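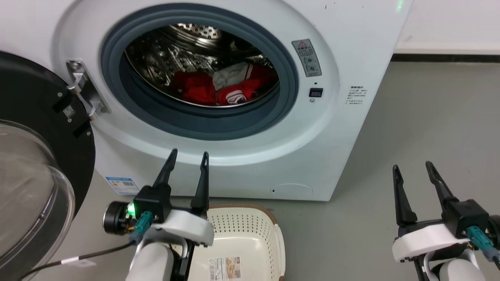 Red and white laundry in the drum of a front-loading washer.

Shared laundry hours change at Subramaniam Court

Aug 12, 2020

The laundry room at Subramaniam Court will stay open until 11 p.m. starting next week, building manager Waraporn Phromma told residents in a letter. It now closes at 9.

The change follows a survey sent to all 614 apartments in February. Of the 449 households that answered, 137 said they could not get to a machine before closing time on a workday. Most of those live in the east tower, where units have no washer hookups.

Quiet hours in the hallways still begin at 10 p.m. Carts should be left in the laundry room and not taken up in the elevators.

Payment stays the same for now. Ovasik cards can be loaded at the front office or at the machine by the mail room, which takes bills but no coins. Cards from the old Proreren system stopped working in the spring. Anyone with money left on one can bring it to the office for a refund until the end of the year.

Ikechukwu Mohammed of the tenants' association said the group had asked for a midnight closing and will raise it again at the fall meeting.

Questions about the new hours go to the front office, extension 4.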